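Vukadeck (TV musical)

Vukadeck is a made-for-television musical about a family that runs a night ferry, and I've been looking after this entry for long enough that I should admit up front I'm a fan. I'll try to keep the facts straight and the gushing in brackets (no promises!).

Background

The show started out as a stage piece by Olumide Amadi, who wrote the book and most of the lyrics. It played in small theaters for 3 seasons before anyone with a camera took an interest. The songs were by Nestor Tagle, and if you've ever had "Last Car Aboard" stuck in your head for a week, he's the one to blame. The TV rights went to a production company called Ernix, which wanted something the whole family could watch over a November holiday weekend.

Amadi trimmed the stage version by a good half hour for television. The lighthouse subplot went completely, and I still miss it – the duet on the stairs was lovely, and it survives only on the stage recording.

Plot

Imani, the ferry captain's younger daughter, finds out that the boat is going to be sold and hides it from her father for one whole night's crossing. Most of the action takes place on the car deck, where the passengers get out of their vehicles and tell her their troubles, mostly in song. There's a wedding party, a runaway trumpet player and a woman traveling with a grandfather clock. The ending was changed for TV. On stage the boat is sold, and on screen we see the father tear up the papers, and fans have been arguing over it ever since.

Cast and production

Chinyere Abubakar played Imani, her first lead role on television. Ambros Hauser was the father, and Sulastri Majimbun nearly walked off with the whole thing as the clock lady. The car deck was built indoors as one big set with room for 10 cars, and the big group number, "Ramp Down," was shot there with 3,000 paper lanterns hanging overhead. Majimbun has said in interviews that she sang all 6 of her takes of the clock song live, and I believe her, because you can hear her catch her breath in the second verse.

Reception

Reviews were warm about the singing and cooler about the new ending. The soundtrack came out on the Zudusis label and did better than the broadcast itself, mostly thanks to school choirs picking up "Ramp Down."

Reunion

The main cast is getting back together for a concert special on 19 September 2026, with Tagle at the piano. Yazıcı, the streaming service that carries the original now, will show it the same night.
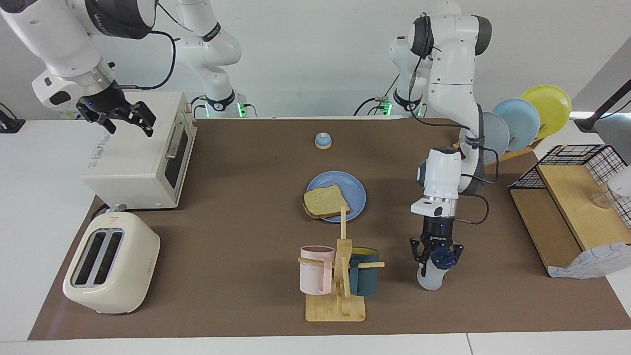 The set list hasn't been released yet, so I've left that section out for now. If the lighthouse duet is on it, I'll be back here adding it before the applause is over!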